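Ticket: Playroom storage, block set sorting
Site: Bistov
Opened by: Nazareno De Luca
Assigned to: Evaristo Gatti
Status: Open

Reported: Blocks from the Serra set are going back on the shelf in mixed colours. The lid on the yellow-orange tub will not close when long blocks are stood on end. Same fault logged in June.

Checked: Tub is sound, no cracks. Rim is straight. Lid fits when the tub is empty. Fault is in the packing order – long blocks need to lie flat before the cubes go in.

Action 1: Tipped the whole set out on the floor and started again by colour. Light blue goes in the yellow-orange tub. Red, yellow and purple stay out until their own tubs arrive from Trollis.

Action 2: Two replacement labels printed. Old ones had lost their adhesive.

Note from E. Gatti: Worn blocks are to be kept. Surface scuffs are acceptable, splinters are not. Sand any rough edge with 200 grit and wipe down before it goes back.

Outstanding: Light blue still to be finished and laid flat, then lid test. Ticket stays open until the other tubs are in.
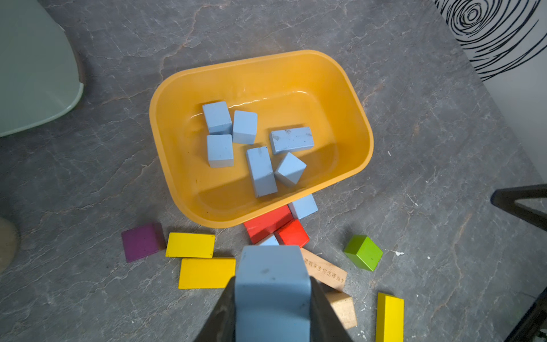
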